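Folding by the Book: a small study of cloths, napkins and tea towels
Stijn Meijer and Anouk Michiels
Project report, February 2022

Why we chose this

We both grew up in houses where the linen cupboard was somebody's pride and joy, and we both arrived at college unable to fold a napkin so that it matched the one underneath. When the module asked for a household task to study closely, we put folding at the top of our list and never got as far as writing a second item!

Our question was simple. Which way of folding a square or oblong cloth gives the neatest pile, and does the answer change with the fabric? We had a budget of 90 euros, most of which went on cloths from Van Wijk, a lovely shop near the station with a remnants basket we could have emptied twice.

What we folded

We tried plain greys, a few pink and blue patterns, and several dotted cottons. The dotted ones quickly became our favourites. With regular rows of dots you have a ready-made grid, and if your fold is off by even a small amount the rows on the top layer stop agreeing with the rows next to them. Plain cloth hides that sort of mistake until you reach the edge.

Methods

We compared two folds. The first is the half-and-half, where you bring one edge to the opposite edge, smooth from the fold outwards, turn and repeat. The second is the thirds fold from the old Koteo housekeeping booklet Anouk's aunt lent us (63 pages, and eleven of them on pillowcases). Every cloth was shaken out first and smoothed with the flat of the hand.

We kept a notebook of what went wrong, and that turned out to be the best part of the project. The most common fault by far was the offset layer: the top half lands slightly to one side and a strip of the lower half peeps out. The second was bunching near the place where the cloth is held. If you pinch the fabric and then let it down too early, the slack gathers there and the far corner is already lying flat, so there is nowhere for the wrinkles to go.

A cloth part-way through folding, with a layer still to line up:
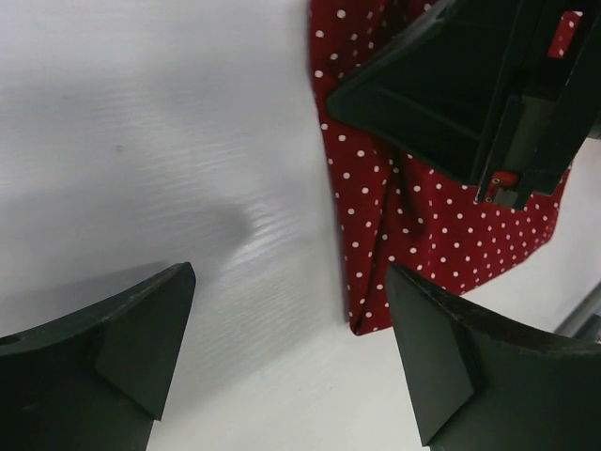
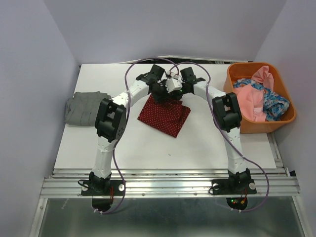
Our advice for an offset layer is to lift the top sheet again from its two corners and lay it back down, starting at the fold. Tugging the strip sideways drags the bottom layer with it, and then both are crooked. Stijn held out for tugging for quite some time and has now come round.

Results

The half-and-half won for anything close to square. The thirds fold was better for long tea towels, which stood up nicely on end in a drawer and didn't flop over when we took one out. Thick cloths wanted a firmer press on each crease, and thin ones wanted patience more than anything. We were delighted to find that the dotted cottons were the easiest to get right on the first go, even for our friends who hadn't practised.

What we would do next

We'd love to try fitted sheets, which we avoided out of pure cowardice. We would also like to wash everything a few times and fold it again, as all our cloths were fairly new and older cotton may well behave differently. Anouk is keeping the dotted ones for her kitchen, and the notebook is on the shelf in the Brerkelberg study room for anyone who wants to borrow it before June.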